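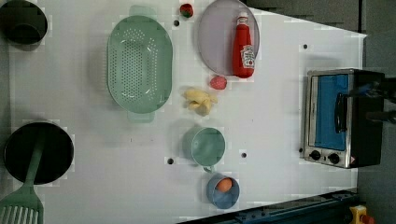
헤임스사이드 연립주택 개보수, 첫 겨울을 나고

지난 호에 짧게 예고해 드린 대로 이번에는 헤임스사이드 이야기를 조금 길게 해 보려고 합니다. 설계를 맡은 저희 사무소로서는 꼬박 네 해를 붙들고 있던 일이라 할 말이 많은데, 편집을 보는 동료가 두 쪽을 넘기지 말라고 신신당부를 해서 최대한 추려 보았습니다. 그래도 길어질 것 같으니 차 한 잔 준비하시고 천천히 읽어 주세요.

헤임스사이드는 스쿨타우 강변의 완만한 비탈에 늘어선 벽돌조 연립주택 단지입니다. 모두 12세대이고, 지은 지 예순 해가 넘었습니다. 처음 찾아갔을 때가 2월이었는데, 북쪽 방 모서리마다 결로 자국이 있었고 어떤 댁에서는 창틀 아래에 수건을 둘둘 말아 끼워 두고 지내셨어요. 벽은 속이 빈 이중 벽돌이었고 단열재라고 할 만한 것은 지붕 밑에 깔린 얇은 유리솜이 전부였습니다. 그런데도 집의 뼈대는 참 좋았습니다. 벽돌은 단단하고 줄눈도 대체로 멀쩡했고, 무엇보다 거실이 모두 남쪽을 보고 있었지요. 옛날에 이 단지를 설계하신 분이 해를 잘 아는 분이었구나 싶었습니다.

주민 모임에서는 헐고 새로 짓자는 의견도 있었습니다. 충분히 이해가 가는 말씀이었고, 저희도 두 안을 나란히 놓고 꽤 오래 계산했습니다. 결국 고쳐 쓰는 쪽으로 기운 데에는 철거할 때 버려지는 벽돌과 콘크리트의 양도 있었지만, 공사 동안 이웃이 뿔뿔이 흩어지는 것을 다들 내켜 하지 않으셨던 까닭이 더 컸던 것 같습니다. 공사는 네 세대씩 세 번에 나누어 했고, 그동안 먼저 끝난 집과 아직 안 한 집 사이에 반찬이며 화분이 부지런히 오갔다고 들었습니다.

자, 이제 벽 이야기를 해야겠네요. 바깥쪽에 목섬유 단열판을 대고 그 위에 석회 미장을 올리는 방식을 택했습니다. 두께는 300밀리미터입니다. 도면에서 이 숫자를 처음 보신 주민분들은 창이 동굴처럼 깊어지는 것 아니냐고 걱정하셨어요. 맞는 걱정이어서, 창을 단열층 쪽으로 밀어내 달고 창 옆벽을 비스듬히 깎았습니다. 덕분에 안쪽에 생긴 깊은 창턱이 뜻밖에 인기가 좋습니다. 고양이가 먼저 차지한 집이 두 곳, 다육식물이 차지한 집은 그보다 많습니다.

단열판은 빔몬트에서 받았습니다. 납품이 두 번 밀려서 현장에서 속을 태우기도 했지만, 모서리용 판을 미리 재단해 보내 준 덕에 나중에는 오히려 시간을 벌었습니다. 창호와 기밀 공사는 네이스가 맡았고요. 기밀 시험을 하던 날 아침 7시부터 다들 현관에 모여 송풍기 소리를 듣고 있었는데, 첫 집에서 바람 새는 곳이 도무지 잡히지 않아 한참을 헤맸습니다. 범인은 욕실 천장 안쪽, 아무 데도 연결되지 않은 옛 배관 구멍이었습니다. 혹시 비슷한 집을 고치실 계획이 있다면, 쓰지 않는 배관부터 전부 찾아서 표시해 두시기를 권합니다. 저희는 두 번째 집부터 그렇게 했고 훨씬 수월했습니다.

환기 장치는 열을 회수하는 방식으로 세대마다 하나씩 달았습니다. 사실 이 부분이 가장 설명하기 어려웠어요. 평생 창문을 열어 환기해 오신 분들께 기계가 대신한다고 말씀드리면 답답하게 들리는 게 당연하지요. 창문은 언제든 여셔도 됩니다! 다만 한겨울 밤에는 닫고 주무셔도 아침 공기가 무겁지 않다는 것을 몸으로 느끼시기까지 몇 주가 걸렸습니다. 침실 쪽 소음이 거슬린다는 말씀이 세 집에서 나와 소음기를 더 긴 것으로 바꾸었고, 그 뒤로는 별다른 말씀이 없었습니다. 필터는 봄과 가을에 한 번씩 갈아 주시면 됩니다.

여름 준비도 빼놓을 수 없습니다. 단열을 두껍게 한 집은 한번 들어온 열이 잘 나가지 않으니 해를 바깥에서 막아 주어야 합니다. 남쪽 창 위에는 얕은 차양을, 서쪽 창에는 미닫이 덧문을 달았습니다. 덧문은 낙엽송으로 짰고 칠은 하지 않았습니다. 몇 해 지나면 은회색으로 바랠 텐데, 저는 그 색을 무척 기다리고 있습니다. 얼룩져 보인다고 섭섭해하시는 분도 계셔서 이 문제는 아직 주민 모임에서 이야기가 오가는 중입니다.

그래서 첫 겨울은 어땠느냐고요? 난방에 들어간 에너지가 가장 적은 집이 한 철에 1,175킬로와트시, 바로 옆집이 1,245킬로와트시였습니다. 계산으로 내다본 값과 꽤 가까워서 사무실에서 조촐하게 케이크를 잘랐습니다. 물론 모든 집이 그런 것은 아니고, 끝 세대 두 곳은 예상보다 제법 더 썼습니다. 바람을 정면으로 받는 자리인 데다 지하 창고로 내려가는 문이 허술했던 탓으로 보고 있습니다. 문은 7월에 새로 달 예정이고, 다음 겨울 수치를 보고 다시 말씀드리겠습니다.

현장을 처음부터 끝까지 지켜 준 크누트 뵈트허 소장께도 이 자리를 빌려 인사를 전합니다. 미장이 마르는 동안 비가 들이칠까 봐 밤에 천막을 다시 묶으러 나온 적이 여러 번이었다고 하더군요. 본인은 별일 아니라고 손사래를 치지만, 북쪽 벽의 고운 면을 보면 그 수고가 그대로 느껴집니다.

헤임스사이드의 한 세대는 주민분들의 배려로 초여름까지 둘러보실 수 있습니다. 오후 2시부터 문을 열고, 실제로 생활하시는 집들과 붙어 있으니 계단에서는 조금만 목소리를 낮춰 주세요. 벽 단면 모형과 창호 견본도 거실에 놓아두었습니다. 아이들과 함께 오셔도 좋고, 도면이 궁금하신 분은 미리 사무소로 연락 주시면 한 부 챙겨 두겠습니다. 강변길로 걸어오시면 정류장에서 금방이지만, 비 온 뒤에는 길이 질척하니 윗길로 돌아오시는 편이 낫습니다.

다음 호에서는 지붕에서 걷어 낸 기와를 마당 담장에 다시 쓴 과정을 전해 드리겠습니다. 궁금한 점이 있으면 이 소식지에 바로 답장해 주세요.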